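To: handling-practice list
Subject: Re: Draft section 4, clearances for small objects
From: Standards Office, Brundgate

Colleagues,

Thank you to the sites that returned comments on section 4. The Sirnholm office raised the following point:

> Section 4 asks for 36 mm of clear space between the object
> to be picked and anything else on the table. Our pen and cup
> tasks at Nyanda were set up before the draft was circulated.
> Must the 700 episodes already recorded be done again?
> We would also ask whether the rule covers a second gripper
> held by the same operator.

The office has considered both questions. Episodes recorded before the draft was circulated may be kept, provided that the sheet for each session states which layout was used. They should be stored apart from the new set and will not count toward the 2,000 episodes due from each site in August.

On the second question, the clearance applies to objects only. A gripper that is not in use for the pick may be anywhere outside the working area — the operator decides where — but it must not pass over the object while the other gripper is closing. The wording of 4.3 will be changed to say so.

Two smaller matters. The table covering should be plain and free of print, and it should be replaced when it tears. Finger pads are to be inspected at the start of every session, and any change of pads entered on the sheet.

Plillolwood has asked for more time to reply. Comments will therefore be accepted for a further 7 days, after which section 4 will go forward as amended.

Standards Office
Brundgate
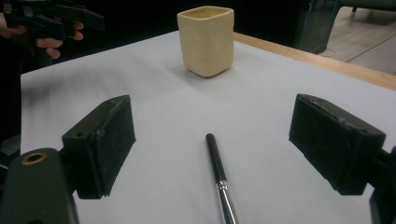
Pen and cup task, gripper at the pen.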